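Forum Laborautomation › Kaufberatung › Zweiarmsysteme

Thema: Prulimum-Tischset, Angebot zur Probestellung

Y. Mendoza
Sehr geehrte Kolleginnen und Kollegen,
unserer Einrichtung liegt ein Angebot der Firma Korholm über das Tischset Prulimum vor. Der Preis beträgt 3645 Euro netto, die Probestellung ist auf 12 Wochen befristet. Geprüft wird die Aufgabe »Abräumen nach der Mahlzeit«. Der Aufbau ist beigefügt. 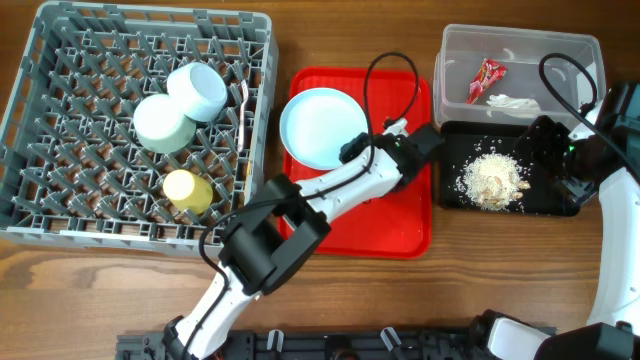
Prulimum, beide Arme über dem Arbeitsbereich; links der graue Geschirrkorb.

Um Einschätzungen zur Beschaffung wird gebeten.

E. Mogensen
Wir betreiben das Set seit Oktober. Die Montageschiene ist solide ausgeführt. Zu beanstanden ist die Kabelführung: Die Leitungen verlaufen in freien Bögen über den Greifern. Korholm verweist hierzu auf ein kostenpflichtiges Zubehör.

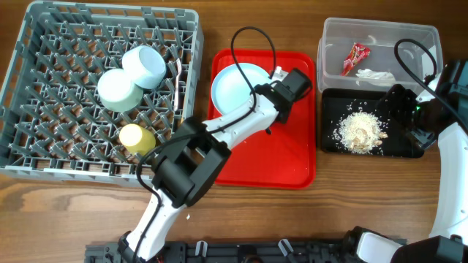

Ferner ist die deutsche Dokumentation unvollständig. Das Kapitel zur Kalibrierung fehlt ganz.

L. Rusu
Der Kritik an der Kabelführung kann ich mich nicht anschließen. Bei einigen 100 Durchläufen trat bei uns keine Störung auf. Bedenken habe ich bei körnigem Gut. Für Reis sind Zweifingergreifer nach meiner Auffassung ungeeignet.

Y. Mendoza
Die Reste auf dem schwarzen Tablett sind ausdrücklich Teil der Prüfung.

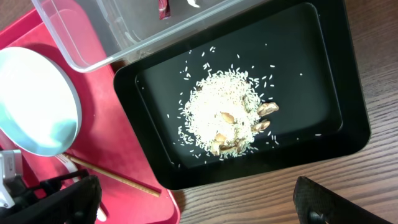

Gefordert ist die Aufnahme der größeren Stücke. Für die Körner ist ein Kippen des Tabletts zulässig.

L. Rusu
Dann bitte ich, beide Teilaufgaben getrennt auszuweisen. Andernfalls ist das Ergebnis nicht vergleichbar.

X. Becerra
Zu ergänzen ist die Frage der Gewährleistung. Bei Redatville galt sie für Greifer nur 5 Monate. Eine schriftliche Bestätigung von Korholm sollte vor Unterzeichnung vorliegen.

Y. Mendoza
Vielen Dank. Die Bestätigung wird heute angefordert.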